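2020-06-30 – gripper swap, kitchen bench

Okay, second day with the two arms at the counter and I finally have an opinion! The old fingers from May are off and the black ones are on both sides. Sumathi Salian wanted to stay with the smooth Podolura set (she likes how they slide under a plate rim, fair enough), but I kept losing flatware with them and I was getting grumpy.

Settings: grip force limit 623 on both controllers, close speed 800. I tried 1085 on the force first and the left side faulted right away, so don't bother. The Nasura controller takes the new limit without a restart, the Sarkari one wants a full power cycle – remember that before you lose half an hour like I did.

Spoons are my favorite test now. The handle is thin, it rolls, and steel on steel is a pain for the depth camera. 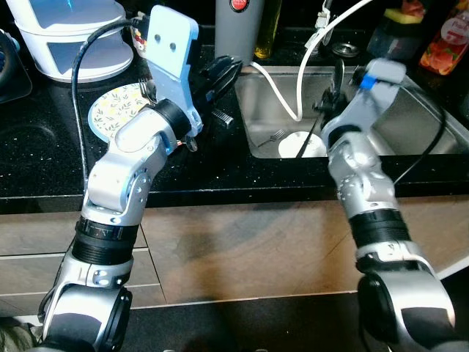
Entry by Eoin Flanagan, read by S. Salian

Right arm has the spoon over at the sink, bowl up, with a plate and a fork still down in the basin. I want to try the fork next with the same fingers and the force down at 193, then go through the plates on the left arm. Sumathi, if you get in before me, please leave the cable on the left arm looped the way it is. I still have to order spare finger pads.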